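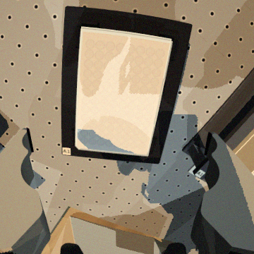
Simulator view toward the deck, fingers open, plate in its black frame. Note the A1 labels on both the frame and the rack.

From: Bindu Gounder
To: deck-automation list
Date: July 22, 2018
Subject: Re: Ilton open day, what was run and in what order

Replies inline. I was at the Ilton bench for both sessions and wrote down the settings, so this should cover most of it.

> We got to Ilton for the afternoon session only and came in partway
> through. Could someone who was there for the full program post what
> was live and what was simulated? From the back of the room the two
> were hard to tell apart on the projector.

Session one was all simulation, run in Skinent build 657. Session two started with the same plate transfer in simulation, then the hardware cell ran it with the same script. If you came in partway through session two, you most likely caught the end of the simulated transfer and all of the live one. The projector switched sources without a title card. I have asked for a text overlay on the source next time.

> Second, the deck. I thought I saw A1 in two places. Is that a bug in
> the labels or do the plate position and the rack each have their own
> A1?

Each fixture has its own A1. Labels are local to the fixture and the script addresses them as fixture name plus position, so "frame/A1" and "rack/A1" are different targets. It reads badly on a screen where only the short label is drawn. Iyengar, the scheduling layer on top, always prints the full name in its log, and I would go by the log when the two disagree. There is an open request to draw the full name in Skinent. It is ticket 368 if you want to add a comment.

> Third, how is the approach height set? Our gripper catches the rim of
> the holder on about every other try and we have been nudging it by
> hand.

Height comes from the fixture file, plus a clearance value in the motion profile. Check these before you nudge anything:

1. The fixture origin has to be on the deck surface. Ours was once set to the top of the holder, and every approach was off by the height of the holder.

2. The finger pads are part of the tool length. If you changed pads and kept the old tool file, the error goes straight into the grip height.

3. Rotation of the holder. A small rotation error shows up as contact on one side only. Look at which pad touches first.

If your contact is always on the same side, start with item 3. If it moves around, I would suspect the base mount before the software.

On timing, the script waits up to 500 ms after the fingers report open before it starts down. The wait was put in for the hardware, where the open signal comes early. The simulator does not need it, but we left it in both so that the logs line up.

> Last, was the shadow rendering on for a reason? It seemed heavy for a
> demo machine.

Brondell wanted it on. They use rendered views to test their label reader and prefer hard shadows across the deck to flat lighting. The shadows fall across the hole grid and leave the holes visible, and their reader still has to find the fixture corners in that. The frame rate on the demo laptop was poor as a result. It has no effect on the motion timing, which is computed separately.

> Are the files going to be posted?

The transfer script and both fixture files are going to the list archive under demo 365. The motion profile is staying out of it for now, as it has limits in it that are specific to the Ilton arm and I do not want them copied onto a different one. Use your own profile and set the clearance high for the first run.

Two corrections to the handout while I am at it. The section on plate orientation says the clipped corner goes to the upper left. In the demo setup it is at the lower left, and the fixture file agrees with the demo. Also, the command for a dry run is missing its fixture argument, and it will stop with a parse error if you type it as printed.

The next open day is in October, same building. If you want bench time with your own fixtures, send me the fixture file ahead of the visit so I can load it in Skinent first.

Bindu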